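3.2 Booking behavior of families at touring stage shows

The second part of our study looks at how families with small children decide to buy tickets for a touring show. Previous work on theater audiences mostly treats the adult ticket buyer as a single person who chooses for himself or herself. In the case of children's theater this assumption is weak. The child asks for the show, one parent pays, and very often a grandparent is the one who sits in the seat. Stojanovska calls this the "split audience" and we keep this term in the present paper.

We collected our material at the Lolano theater in Loltthorpe, during the run of a puppet and song show which was produced by the company Clumetura. The show has a length of 42 minutes without a break. It was played in the main hall, which has 200 seats on the ground floor and a small balcony that was closed for this run. Questionnaires were given to the adults in the lobby before the doors opened, and they were collected again at the exit. The last questionnaires were entered into our table on 06/11/2021.

The questionnaire had two parts. In the first part the adults were asked when they had heard of the show for the first time, and from whom. In the second part they were asked how the child had reacted to the idea of going, and if the child already knew the characters from books or from television. We did not ask for the income of the household, although one of the reviewers of an earlier version suggested it. In a lobby full of children this question felt not polite, and we expected that many people would leave it open.

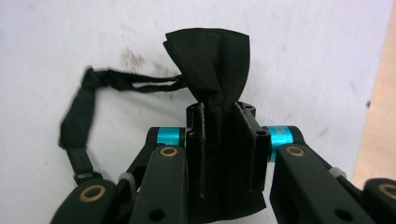

Figure 4. Black fabric pouch with a long black strap, held between the fingers of a hand-held gripper.

Most of the adults had heard of the show from another parent. The posters in town and the diary page of the theater were named less often, and the radio was named almost never. This agrees with the results of Stojanovska for music events, but the effect seems stronger in our case. A possible explanation is that parents of small children meet each other every day at the same door of the same kindergarten, so news of a show moves quickly among them.

The time of the booking was more difficult to explain. We had expected that families who know the characters well would book early. Instead, these families were spread over the whole sales period, and the early bookings came mainly from grandparents. Several of them wrote on the back of the page that they had bought the tickets as a birthday present -- in a few cases for a birthday that was still months away.

The age of the child also played a role. For children over 8 the adults wrote more often that a younger brother or sister was the true reason for the visit. We have kept these families in the sample, but they are shown in a separate row in the tables of the next section. The performances in September are also shown separately, as the theater offered a lower family price in that month.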